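Search this site Enter keywords Go
August – posted by Dougal MacBrayne, Iltville workshop

CELL 4 RE-INSPECTION AFTER THE CPU PLACEMENT FAULT
Checklist with comments

Inspected on a Tuesday by me, with Orysia Tymoshchuk on the pendant and Svyatoslav Boiko on the stop button, a job he takes very seriously. The fault under review is log entry 2073: the arm let go of a processor too high, it landed crooked on the pins, and the Zineo controller filed the whole business under "place complete". One socket was scrapped. The controller has not apologised.

1. Emergency stop, both buttons
Pass. The desk-side one needs a proper thump. Grease it or hire stronger people.

2. Speed limit with the guard open
Pass. Slow enough to be dull, as it should be.

3. Grip on the processor before lowering
Pass with comment. Fingers to hold the lid and substrate squarely, and the retention frame must be open before the arm goes anywhere near the socket. Some tilt in the grip is normal. The old program took any tilt at all as a personal invitation to let go. Orysia has put in a pause above the pins so that a human can look and, if need be, swear. 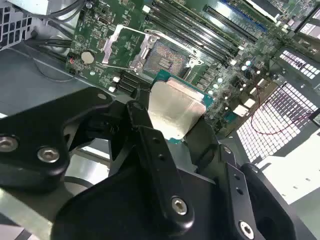

4. Cables clear of the arm's path
Comment. Two sorts to check: the ones on the wrist, and the ones inside the case. Wrist loops must have enough slack for full reach and not enough to lasso a drive cage. Case wiring gets tucked back by hand before each run. Last month's sheet says "cables fine" in my own handwriting, and I would like a word with that man.

5. Case position on the slotted table
Fail, then pass. The tower had crept 4 mm from its taught position over 14 runs. Baltasar Acuña has now fitted stops. Check with the gauge at the start of every shift and write the number down, even when it is the same number. 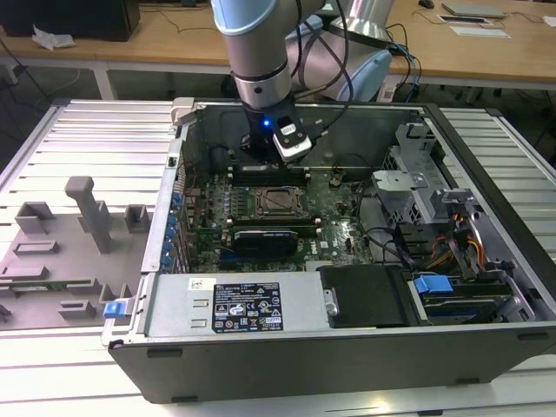 Item 5: tower on its side, socket empty, arm over the memory slots.

6. Release height
Fail. This is the culprit. The height had been taught on a different board and carried over by copy and paste. Re-taught on the Hamdan board and locked with a password, which Orysia knows and I do not.

7. Force limit on the way down
Pass. Tripped properly on the foam block, nearly every time we asked. The one miss is being treated as a fail until Woo-jin Kwak has been through the log – see open actions.

8. Hands out of the case while the arm is inside it
Pass today, with everyone watching. The rule applies on other days too. If something looks crooked, press stop first and point at it afterwards.

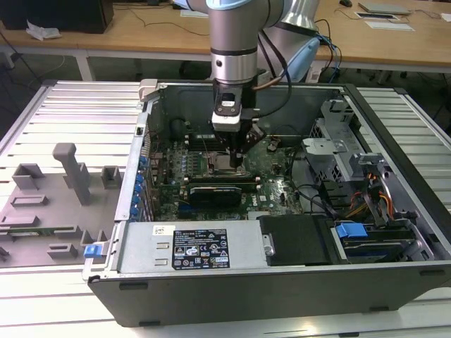

9. Visual check after placing
Comment. "Place complete" is no longer accepted as evidence. Look at the wrist camera view and check the lid sits level inside the retention frame on all sides. Only then does anybody touch a lever.

10. Logging
Fail. The Grorero logger kept 181 seconds and then wrote over itself, so the interesting part of the fault is gone for good. Setting changed. 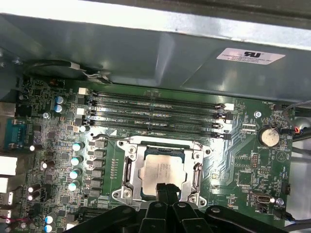

Item 9: wrist camera view, processor in the socket frame, fingers still close.

Open actions
Woo-jin: item 7, force log.
Baltasar: second set of stops for the spare table.
Me: grease.

Cell 4 stays on supervised running until item 7 is signed.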